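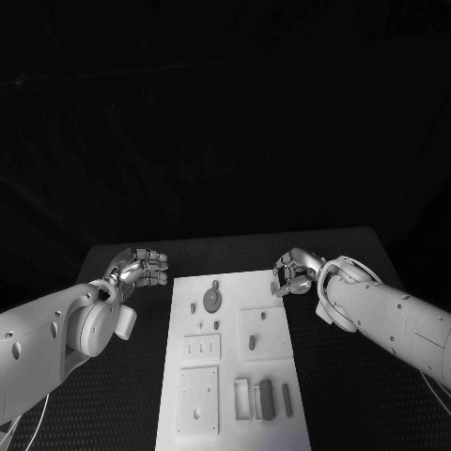 The first question customers will ask is whether anyone was hurt, Soon-im Hyun said when the findings were read out, and the answer should come before anything else. No one was.

Home | Products | Support | Newsroom | Contact

November
By Hậu Diệp, Wurkstead Newsroom

Wurkstead is asking all users of its Dilberg two-arm assembly station to stop running unattended shifts until a software update has been installed. The notice covers 37 stations. Stations used only with an operator present may stay in service at reduced speed.

The fault was found at the company's Lillitz test site during trials on the assembly task board, a white panel set between the two arms and fitted with pegs, a round disc and a slotted plate. With both hands waiting at the board, the right hand closed without a command and pushed down on a peg. The arm did not stop when the force limit was passed. It kept pressing for 8 seconds, until an operator used the emergency stop. The peg snapped and two fingers were bent.

Engineers repeated the task 400 times and saw the same fault in 24 runs. They traced it to the wrist force sensor, which can send an old reading after a long pause. The controller takes the old reading as current and sees no reason to stop.

"The stop button worked every time. The automatic limit did not, and that is the part we have to fix," said Byung-chul Kwon, head of safety at Wurkstead.

The update makes the controller reject any reading that is out of date and hold both arms still. It is being tested now – no release date has been set. Until then, operators should restart the station after any long pause and keep their hands away from the board while the arms are powered.

Koo controllers bought separately are not affected. Customers who have seen a hand close on its own should save the station log and send it to Tzu-hsuan Fu in Wurkstead support.

This site uses cookies. By continuing to browse, you accept our cookie policy.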